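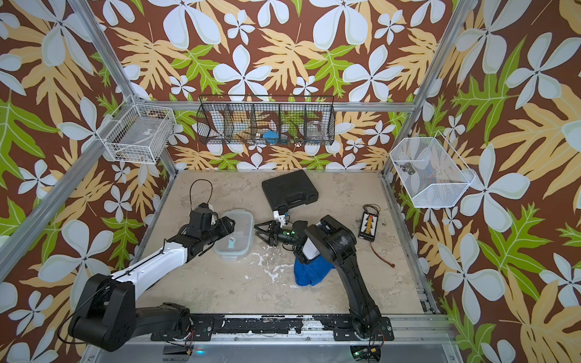

1 Aug 2021
Posted by the Jimolell project group, Urkbridge
Filed under: Student Work > Robotics > Final Reports

Comparing two grippers on the Jimolell cell - final report

1. What we set out to do

Brief was to compare two grippers on ordinary household objects and say which one the department should keep using. Gripper A is the older one, on the left arm. Gripper B is the Cruickshank two-finger unit on the right arm. Same bench, same objects, same controller software (Skarnero) for both. We started in February and lost a good bit of that to getting the controller talking to both arms at once, so the testing part is squashed into less time than planned.

2. Setup

Two arms side by side, aluminium posts round the outside, patterned paper on the walls. The paper stayed up for all the runs. We did wonder if the big flowers would upset the object detection so there is a bit on that in section 5.

Left arm has the camera housing on the gripper. Each arm has its own base, so reach is not identical and we had to mark a zone in the software where both could get to. Anything outside the zone was not scored.

Test objects: clear food container with lid, glass jar, plastic carrying case with a handle, blue cloth, small metal fitting. Baskets on the walls for putting things away between runs.

3. Method

Every attempt was the same. Object placed by hand, arm starts from home, closes, lifts, holds, puts down. Scored as pass or fail. A slip during the hold = fail, even if it got put down ok afterwards. We argued over this one but stuck with it.

Total attempts logged 2739. Of those 828 were thrown out - mostly from the first few sessions when the gripper B calibration was wrong and we didnt notice. Should have checked earlier. What was left is what the rest of this report uses.

4. Results

Container: A better. Wider opening, gets over the lid edge. B kept pushing it along the floor before closing.

Jar: B better, not by much. A tends to tip it.

Case: both fine on the handle, both useless on the body. Orientation matters more than gripper here. If the handle faces away neither arm can sort it out.

Cloth: B clearly. Pinches a fold and lifts. A closes on nothing unless the cloth is already bunched up.

Metal fitting: hardest of the lot. Around 392 attempts across both and the fails are nearly all at the closing stage, fingers touching the floor first and the arm stopping on force limit. Raising the limit helped but we didn't like the noise it made so put it back.

5. Camera and background

Detection on the clear container was poor from the start. Edges get lost. Putting something coloured inside helped a lot, and we did this for both grippers so it is fair. The wallpaper turned out to matter less than expected, only a problem when the arm camera was tilted up and the wall filled the view. Tilting it down again fixed most of it.

6. Problems

- Cables. The loop above the left wrist needs slack or it pulls at full reach. Too much slack and it catches.
- Controller dropped the right arm 2 times in one afternoon. Never found out why, restarted and carried on.
- Scuffs on the floor surface got worse as we went. Might effect sliding, not measured.
- Different arms as well as different grippers!! We ment to swap them over and ran out of time. Biggest weakness in the whole report.

7. Recommendation

Keep B for soft and small things, A for boxes and containers. If only one can stay then B, but redo the fingertips first - softer pads, slightly wider opening. Swap the grippers between arms before trusting any of the close results, the jar especially.

Logs and the calibration files are in the shared folder under Jimolell, use the second calibration file and ignore the first.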